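赶着写。车上写的,手抖,错字回头再改。

## 潘多拉

六月十七号那天我迟到了。33路晚点,Nalbridge的桥在修,司机绕了一大圈,绕到河那边去,又绕回来。我站着,抱着包,包里一把螺丝刀,一个苹果,母亲的字条。字条上只有一行:问她要不要那五百块。

五百块是什么五百块,母亲没说。打电话去问,她在洗头。

Iglesias的门开着。门槛上搁着半截砖,顶门用的。Maite Arroyo在里头喊,进来,鞋不用脱,快点,我下午两点还得去Zandton。

我说我知道,我也得赶车。

她说那就快点。

七年没见,就这么两句。她头发剪短了,手上还是那块男式表,表带太长,多出来一截用橡皮筋扎着。我想抱她一下,她已经转身了。行吧。

屋里一股热灰尘味儿,旧电器店的那种。往里走,过道窄,两边堆纸箱,侧着身子才过得去。我把包举在头顶上。她在前面一边走一边说,房东,涨价,月底,清空。断断续续。我听见一千四。一千四是新房租,老房租一千,她说一千的时候声音低下去了,像在说一个过世的人。

然后到了最里面那间,她按了灯。

那块板子还在。

我先看见的居然是它。灰扑扑的方板子,固定在一楞一楞的铝墙上,上面有槽有框有凸块,小时候我和她管它叫"脸"。右上角那个方框是眼睛,只有一只。有一道锯齿似的黑线从上往下走,我们说那是疤。疤是怎么来的,编过好多版本,跟海盗打架,被猫抓的,自己不小心摔的。

"你还记得疤吗。"我说。

"什么疤?"

"没什么。"

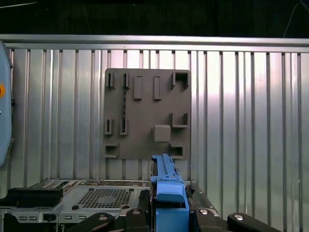 她把一只纸箱踢到墙根底下,让我坐。我没坐,坐下就起不来了,早上五点就起了。我问机器呢。她说搬出来了,已经开了,你过来看。

机器就是潘多拉。

得说一下潘多拉。潘多拉是Arroyo叔叔的电脑,Pandora,名字是他自己取的,用白漆写在一小块纸板上,纸板早就没了。我们不许碰。越不许碰越想碰。九岁那年夏天我碰了,按了电源,屏幕亮了一下,叔叔从外头进来,一句话没讲,把插头拔了。后来一整个下午他都坐在门口削苹果,削了一个又一个,也不吃,都给我们吃。吃到肚子疼。

他四月走的。四月我没能来。机票,工作,反正都是理由,写在这儿也不好看,不写了。

Maite在信里说,机器里有东西,父亲的,她打不开,开机没反应。她说你不是会弄这个吗。我哪里会弄。我在学校的机房里干过两年,换换内存,吹吹灰,给老师们重装系统。可我回信说会。写完就寄了,怕自己改主意。

"你看看,是不是电源。"她说。

"可能是电源。"

"也可能是别的。"

"也可能是别的。"

我们俩站着,谁也不伸手。

"那你倒是看啊!"

我就看。绕到另一边,把头发扎起来,没带皮筋,她从表带上撸下来一根给我。表一下子松了,滑到手肘,她又给推回去。

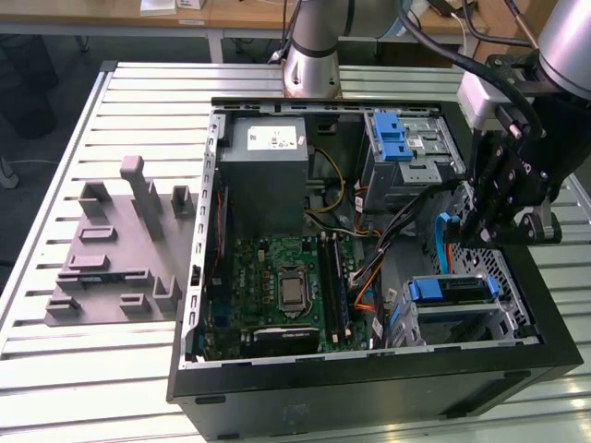
黄的那根线我顺着摸了一遍。红的那根也摸了。她在旁边不停地问,这是什么,那是什么,绿的这个是什么。主板。那银的呢,方的。处理器。她说哦。过一会儿又问,那他写的东西在哪儿?在处理器里?

我说不在那儿。在硬盘里。

"硬盘是哪个?"

我还没找着。我没说我还没找着。我说等一下。

她就等。她等人的样子跟叔叔一模一样,两只手背在后面,脚后跟一抬一抬的。外头有卡车倒车,滴滴滴滴。一点零五分。我心里算,三刻钟,拆下来,包好,写个条子,跑到站。跑得到。跑不到也得跑。

"他写的什么,你知道吗?"我问。

"信吧。"

"给谁的?"

"给你妈的。"

卡车停了。滴滴声也停了。

我手里的螺丝刀没掉,电影里这时候该掉的。我就那么拿着,说,我妈?

"我以为你知道。"

"我不知道。"

"那五百块你知道吗?"

我把字条从包里翻出来给她看。苹果滚出来了,滚到箱子后头去,没人捡。她看了字条,看了两遍,正面看完翻过去看反面。反面是超市的小票,鸡蛋,漂白水,猫粮。我们家没有猫。这个我后来才想起来,当时没想。

她说,是这样的。你妈那年要走,没路费。我爸借给她五百块。她说一到那边就还,她没还。后来他也不要了。再后来她要还,他不收。汇过来,他退回去。汇过来,再退回去。一来一回好几年,邮局的人都认得他们俩的字了。

"他为什么不收?"

"收了就没有下一封信了呗。"

她说得很快,说完就去翻箱子,背对着我。翻得很响。里头什么都有,插座,胶带,一沓发票,叔叔的眼镜盒,打开是空的。她又给合上,放回去,又拿出来,塞进自己口袋里。

我说那现在怎么办,这五百,她问你要不要。

"我不知道。你说呢?"

我怎么说。我又不是来说这个的,我是来看电源的。

一点一刻。

她忽然停了,说,那个蓝的你还记不记得?

蓝的。我一下就想起来了。浅蓝色的塑料件,细长细长一条,边上有小缺口,中间鼓出来一块圆圆的,像个小肚子,底下方方的。我们从来不知道它是干什么用的。问叔叔,叔叔说,你们猜。我们猜是梳子,是火车,是鳄鱼,是给很小的人用的楼梯。他每次都说,差不多。差不多!九岁的人最恨听这个。有一年圣诞节我们把它包起来送给他,他拆开了,很认真地说谢谢,正好缺一个。

"还在?"

"在呢。他什么都没扔过。"

"那你现在知道它是干嘛的了吗?"

"不知道。"她说,"我问过来收东西的人,人家看了一眼,说大姐,这个不收。"

我笑了。她也笑了,笑到一半去擦鼻子,说灰大。

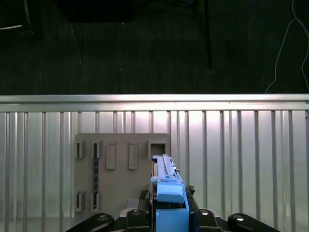
一点二十五。我让她把台灯拿近点,她拿近了,又太近,热烘烘烤着我耳朵。我说远点。她说你到底要近还是要远。小时候也是这样,我举手电她翻抽屉,她举手电我翻抽屉,怎么照都不对,吵完再接着翻。

硬盘找着了。我不说是怎么找着的,太丢人,反正它一直就在那儿。四颗螺丝,最后一颗滑丝,拧不动。我换了个角度,还是拧不动。Maite说要不要用点力。我说我在用力。她说那要不要我来。她来,也不动。我们俩轮流跟一颗螺丝较劲,满头汗,谁都不说话,只听见她那块表在手腕上哗啦哗啦。

后来动了。先吱了一下,然后就松了。

我把硬盘捧出来,比我想的沉。她伸手又缩回去,在裤子上擦了擦手,才接过去。两只手接的。

"就这个?"

"就这个。"

"里面都在?"

"在不在我不知道。"我说,"得回去接上才知道。也可能坏了。放了这么久,坏了也正常。"

她点头。她拿着它对着灯看,翻过来看,好像能看见字似的。然后她说了一句我没想到的话。她说,Lotte,要不就别接了吧。

我说你叫我坐六个小时车过来。

"我知道。"

"你说你打不开,你很急。"

"我是很急。我是急着让人来。"她说,"月底就要清空了,我一个人清,每样东西都得决定一次。这个要不要,那个要不要。我想至少有一样不是我决定的。"

我不知道该说什么。我就去捡苹果。趴在地上,胳膊伸到箱子后面,够了半天,够出来一手的灰,苹果也磕了一块。在袖子上擦了擦,掰不开,一人咬一口。磕坏的那边我吃的。

她问,你妈好吗?

我说好。在洗头。

她问,她知道他走了吧?

我说知道。四月份知道的。那天她把厨房里的柜子全擦了一遍,里头外头,擦完把碗一个一个再放回去,放错了,全拿出来,又放一遍。我在电话里听着碗响。我问她怎么了,她说没怎么,收拾收拾。我那时候以为就是收拾。

Maite嚼着苹果,不嚼了。

"她放了几遍?"

"不知道,后来我挂了。"

一点四十。得走了。真的得走了。她找东西给我包硬盘,找来一条毛巾,又嫌毛巾太旧,找来一件毛衣,叔叔的,藏蓝色,袖口脱线。我说这个你留着。她说我有三件一样的。硬塞给我。包好了,一个鼓鼓囊囊的蓝包袱,我的包拉链拉不上,就那么敞着。

"你带给她。"她说。"接不接她自己看。那五百块你也跟她讲,我不要。"

想了想,又说:"不对。你跟她讲我要。你叫她汇过来。"

"然后呢?"

"然后我退回去。"

我说邮费也不便宜的。

她说,滚,赶你的车去。

过道里还是得侧着身子,包举在头顶,硬盘在里面,我生怕磕着,走得像个偷东西的。走到门口想起来我的螺丝刀落下了。回头喊,螺丝刀!她在里头喊,什么?我说算了!她说下次来拿!

我站在门槛边上,脚踩着那半截砖。下次。月底这地方就不是她的了,她知道我也知道。她又喊了一遍,声音更大,下次来拿!

我说好!

然后就跑。桥那头堵着,我从卡车中间穿过去,有人按喇叭。苹果核还捏在手里,没地方扔。跑到站两点差两分,车门正要关,我把胳膊伸进去,被司机骂了一句。骂的什么没听清。

现在在车上。过了Zandton了,Maite说她下午也要来Zandton的,不知道她坐哪一班,说不定就在后头那班上,刚才怎么没想到一块儿走,两个人都急糊涂了。

毛衣有樟脑味儿。我把包抱在腿上。

母亲来了短信,问到了没有,问她瘦了没有,问那块板子还在不在墙上。

我从来没跟她讲过板子。她也没讲过她去过那间屋。

我打了一行字又删了。打了,在,脸还在,疤也在。想想她不会懂什么脸,正要删,手一滑发出去了。

过了一会儿她回过来:只有一只眼睛的那个?

对面座位的小孩盯着我看。我去翻包找纸巾,没有,只有那张字条,鸡蛋,漂白水,猫粮。用毛衣袖子擦的。脱线的那只。

还有四站。到家先洗手,然后问她猫粮的事。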